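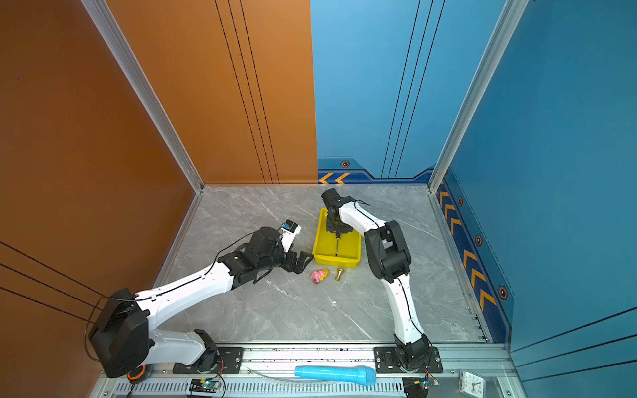
How long does it take to teach a pony to walk into a trailer?

Longer than you'd like, and with my Goron it was 17 short sessions before he'd stand in there and eat his tea like a gentleman.

Say hello, thank Ohemaa Mensah for asking me, and remind everyone the tea urn is on and they can get up whenever they like. I don't mind a bit, I'm used to talking to animals that wander off.

Start with the bad morning. February, half past six, sleet, me in my good coat, and Goron with his two front feet on the ramp and the rest of him planted in the lane. We'd promised to be at Quartey by nine — we got there at lunchtime, and the class was over. (Pause here, somebody always has a worse story. Let them tell it, but only one!)

What I was doing wrong. I only ever got the trailer out on days we had to go somewhere, so of course he could feel me fretting all the way down the rope. I also stood in front of him and pulled. Dede Dramani watched me do it for a good while before she kindly took the rope off me.

Then the bit people want to write down, so go slowly. Hitch the trailer up even if you're going nowhere, and put it on level ground. Open everything that opens and get as much light in as you can. Walk him up to the ramp, stop before he does, scratch his neck, walk away again. Seven minutes is plenty. Let him have a sniff and a think. One foot on the ramp is a good day's work, so go and put the kettle on.

Mention that Droleritz, my old mare, did the whole business in four sessions and looked bored throughout. They're all different, bless them.

Closing up: don't fasten the ramp the first time he goes in. Breeching bar before you tie up, and untie before you undo it again when you get home. Say that twice. Keep well to the side of the ramp — Senyo will show his bruise if asked.

If there's time, read out Lamisi Agbenyega's question about ponies who load nicely but won't travel alone, and ask Tincuța Moldovan to answer it, as she knows far more than I do.

Hand round the sign-up sheet for the practice afternoon at Gristirow. Bring a hat, gloves and a long rope.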